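Student Projects > Community Studies > Final Reports

October
By Heather Pirihi

The honesty box: a report on unattended snack sales at the Sirnville campus

My project began because the vending machine outside the Alemar Building ate my money. It had been eating other people's money for a good while before mine, and the note taped to its glass had faded to the colour of weak tea. The department wanted a report of 2000 words on "an everyday system of trust". I had been planning to write about library fines, but there is nothing like a personal loss to sharpen your interest in retail.

An honesty box is a way of selling things with no seller present. You put out the goods, a price list and somewhere for the coins to go, and you walk off. Farmers have done it at the gate with eggs and lemons for generations. Offices do it with chocolate, usually for somebody's kid's soccer club. The literature on this is bigger than I expected and a lot of it is about doughnuts.

My question was a modest one. Would students at Sirnville pay for snacks if no one was watching, and would the wording of the sign make any difference?

Method, such as it was

I was given permission to use a table in the common room on the ground floor of Alemar, on the condition that it did not become "a shop". I am still not sure where the line sits. Stock was bought in bulk and priced in whole dollars, as I was not going to spend my final semester sorting five-cent pieces. The trial ran in 2 stages, with 200 snacks put out in each. Stage one used a plain sign with the prices on it. Stage two used the same prices with an extra line: "Run by a student. Please pay what you owe."

The coin tin was a Nultex biscuit tin with a slot cut in the lid. My first attempt at the slot was too narrow for a two-dollar coin, a design flaw that would have ruined my findings had my flatmate not tried to buy a muesli bar on the kitchen bench the night before.

I kept a stock sheet and emptied the tin at five each afternoon. I did not hide behind the pot plant to observe, although this was suggested to me more than once. My ethics form said no one would be watched, and in any case it is a small pot plant.

What happened

Stage one came up short. I had been warned to expect this and was still a bit hurt. The gap was worst late in the day, when people were tired and the good flavours were gone. There were also things in the tin that were not legal tender, including a bus ticket and a very polite IOU. The IOU was paid two days later, with an apology on the back.

Stage two also came up short, but by less. It would be nice to say that the new sign worked. The trouble is that stage two fell in the week after the student allowance is paid, and a person with money in their pocket may well be a more honest person. My tutor put a question mark beside this paragraph in the draft and then, lower down, a tick. I have chosen to be guided by the tick.

A few results did not fit anywhere. Some people overpaid, mostly by rounding up, which means the shortfall I measured is smaller than the number of people who took something for nothing. Sales of anything with sultanas in it were dreadful in both stages. And once the price list had slid off the table, takings dropped until I put it back, so at least some of what I was calling dishonesty may have been plain confusion. 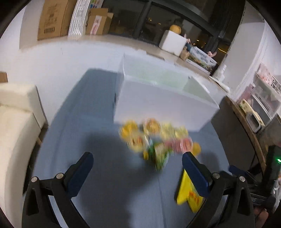
Herath thought I had the whole thing backwards. A shortfall didn't prove that people were dishonest, the argument went, because everyone who had ever lost a coin in the vending machine was probably just collecting on the debt. I have thought about this more than I would like. It can't be tested with my data, but it does describe exactly how I felt at the start of the project.

Limits

The sample was one building, and the building is full of social science students, who may have guessed they were in a study. I changed the sign and the week at the same time. I also ate some of the stock. I paid for it, and it is on the sheet, but I can't claim it was a neutral act.

If I ran it again I would swap the two signs every second day and keep clear of allowance week. I would tape the price list down on all four corners. I would leave out the sultanas.

The money left over after costs has gone to the campus food pantry. The vending machine is still there, and so is the note.

Related reports
Who waters the common room plants?
Lost property at Sirnville: a short history of single gloves
Queueing habits at the Alemar coffee cart
Library fines and the people who pay them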